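The Last Box on the Table
14/10/2019

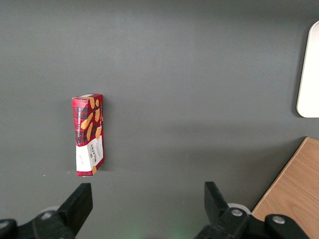

The woman who runs the tea counter at the Sturness hall has opinions about shortbread, and she starts on them before I've found a chair. "People say they'll have just one," she says. "I pour them a bigger cup."

She has kept the counter for 2 years, after a career in the office at Kadlec, where the cookies were locked up. Walkers is what she buys. Vanilla is a recent concession. "I was against it. Shortbread is butter, flour and sugar, and you leave it alone. Then I ate four in the car."

Does she put them out on a plate? She looks at me as if I'd asked about paper napkins. "Plate, yes. If you leave the box out, they read the back and get sad."

The counter charges 95 cents for tea and a cookie, a price the regulars consider steep – one of them, she says, has been protesting it since last December and hasn't missed a week.

I ask what she'll serve over the holidays. "More of the same," she says, and moves the sugar out of my reach. "Were you going to pay for that tea?"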